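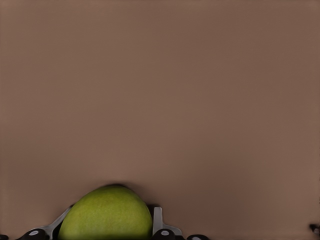 Green apple on a plain brown surface.

How to Practice Through Balls in a Small Group

Posted by Helmi Savolainen, Apr 3, 2023

The drill trains one passer and one runner to time a ball played behind a defensive line. It needs four players: a passer, a runner, a defender and a goalkeeper. With only three players, leave the goal empty and mark a small target in each corner.

Setup

Mark an area 30 yards long and 20 yards wide, with the goal centered on one short side. Lay a row of flat markers across the middle. This row is the defensive line. The passer starts at the end farthest from goal. The runner and the defender start side by side, one step on the passer's side of the markers.

Running the drill

1. The passer takes one touch to set the ball forward, out from under the feet. This touch is the signal for the runner to move.

2. The runner goes sideways first, along the markers, for two or three strides. The runner must not cross the line before the ball is struck.

3. The passer plays the ball into the space between the line and the goalkeeper. Aim ahead of the runner, on the side away from the defender.

4. The runner bends the run, crosses the line and finishes with no more than 3 touches.

5. Reset and switch sides. Rotate positions after six attempts.

For the first round the defender only jogs. Allow full-speed defending once most passes reach the runner in stride.

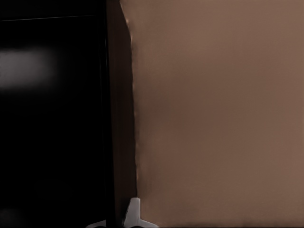 Dark panel with a soft patch of light.

Weight of the pass

Most failed attempts come from the pass, and most of those are hit too hard. On short, dry grass the ball should be slowing down as the runner reaches it. On wet turf, take some pace off and play it earlier. A pass with the outside of the foot can curl back into the runner's path, but leave it out until the inside-foot version is reliable.

Common errors

Runner offside: the run is too straight. Lengthen the sideways part – the runner should still be moving across the field when the ball leaves the passer's foot.

Goalkeeper collects every ball: the pass is too long, or the keeper is starting too far forward. Fix the keeper's starting point on the goal line for one round and compare.

Defender intercepts: the passer is looking at the target too early. Have the passer glance up before the setting touch and then keep the eyes on the ball.

Variation

Add a second runner on the other side of the defender. Both go on the signal and the passer picks one. The unused runner continues to the far post for a rebound. Keep the same touch limit for both.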